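February is when I start sleeping badly and planning my balcony, so if you came for the soup recipe I promised, it's coming, I just haven't typed it up yet.

I've been thinking about roses since breakfast (I blame my seed catalogs) and whether this is finally the year I grow one in a pot.

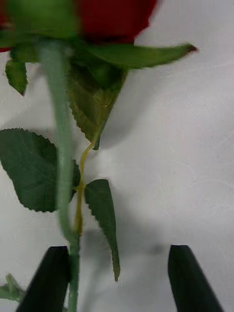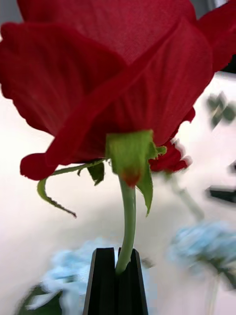 Red roses, both up close. I could look at that color all day!

Anyway, the balcony. It faces east, it's windy, and by noon in summer the sun has moved on to bother somebody else. Last year I did tomatoes and got 3 of them. Three! From two plants! My neighbor Hertta Lahtinen, one floor down, had so many she was leaving bags of them on our door handles, and she has the exact same light I do. She told me I was watering too much and fussing too much, and she's probably right on both counts.

So the plan is fewer things in bigger pots. I went over to Manalo on my lunch break to look at containers and the big glazed ones were 70 dollars each, so no. I ended up with a plain one for 40 and carried it home on the bus on my lap, which I don't recommend if you have short arms. It's sitting by the balcony door now and I've already stubbed my toe on it twice.

What goes in it is still up for debate. A small patio rose would be lovely, but I keep reading about black spot and aphids and getting cold feet. The other choice is herbs, mostly mint and chives, because I do eat those and I can't seem to kill mint no matter what I do to it.

If you've kept a rose going on a windy balcony, please leave me a comment and tell me how big your pot is. Soup next time, I promise.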